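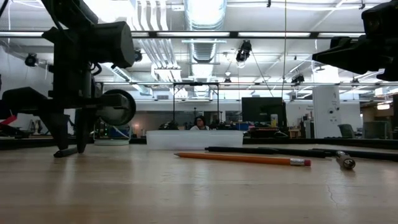 I have been putting off the pen situation since October. If you write anything by hand you probably have one too: a mug that got full, then a second mug, then a drawer that won't shut unless you push the highlighters down with a ruler first. I finally gave up on mugs and decided everything was going in one lidded box. An orange pencil with its pink eraser still on, three black pens lying along behind it, and I could already feel myself getting sentimental about which ones "deserved" a spot. I had to give myself a rule (if it writes, it goes in, if it doesn't, goodbye) or I'd have been at it until dinner.

I tried the fancy organizer route first, by the way. I had a Lason desk tray for most of last year, the kind with little slots for everything, and I loved it for maybe two weeks. The slots were exactly pen sized, so my fat eraser didn't fit, and neither did the good scissors. Everything that didn't fit went on top, and then you couldn't get at what was underneath. It lives in the garage now and holds screws, and it's very good at that!

Then came the Rirner roll-up case, which is so pretty and which I still use for travel. At home, though, I never once rolled it back up. It just lay there open like a tiny picnic blanket.

So, a box. Plain, see-through, with a lid that latches, because I know myself and a box without a lid is a bowl.

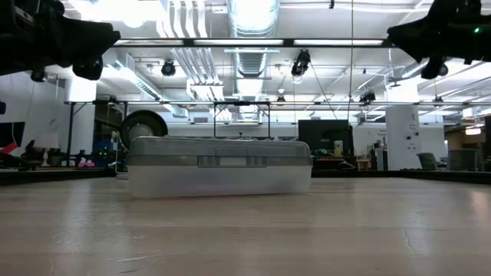

What I like about a box is that you can put it away. The whole thing goes on the shelf when I need the table, and it comes back down when I sit to write letters. I don't sort inside it, either. I tried that with rubber bands and I spent more time rolling bands on and off than writing. Pencils and pens can all live together, they'll be fine.

The clear plastic helps more than I thought it would, even the cloudy kind where you only get a blur of color. I had a very nice tin before this and I forgot what was in it so completely that I bought a 200 sheet pad and a pack of Drada gel pens I already owned. Both packs are still going, if anyone needs a pen.

Two things didn't make it into the box: my fountain pen, which sulks if it lies flat too long, and the thick markers, which have moved to the kitchen for freezer labels. I also found 62 cents and a key that fits nothing in this house — I've tried every door.

Next up is the paper drawer. I opened it, looked at it, and made a sandwich.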